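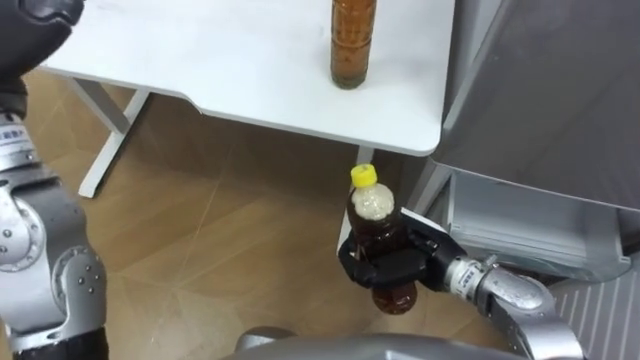

The robot's right hand holds a bottle of tea beside the table during handling work at Hemitz.

Hemitz has stopped unattended runs of its two-armed service robot after the machine's right hand failed to let go of a bottle and kept tightening until the plastic split. No one was hurt.

The fault happened in March, shortly after 4 p.m., in the company's test room. The robot had been moving bottled drinks between a table and a cabinet when the hand received a command to open and did not respond. Lama Jaber, who runs the test program, said the fingers went on closing for several seconds before an operator hit the stop button.

"The arm stopped right away, but the fingers stayed locked," Jaber said. "We had to cut power to the hand and open it manually."

Tea ran down the wrist and onto the floor. The area was closed for the rest of the afternoon while the arm was dried out and checked.

Engineers traced the problem to a force sensor in one finger that had begun reporting zero pressure. The control software took this to mean the bottle was slipping and added grip. A second error kept the open command waiting behind the correction - a fault that had not shown up in 700 earlier grasps logged with the same hand.

Nizar Haddadin, a safety engineer at Turkov, which supplied the control software, said an update now limits how long the hand can keep closing without a valid sensor reading. If the reading drops out, the fingers hold their position and the robot asks for help.

The company has repeated the task 152 times with the update and reported no further lockups. An operator must still stand within reach of the stop button, and no one may take a bottle directly from the hand.

Haddadin said the sensor has been sent back to its maker for inspection. Unattended runs will stay suspended until the results are in, Jaber said.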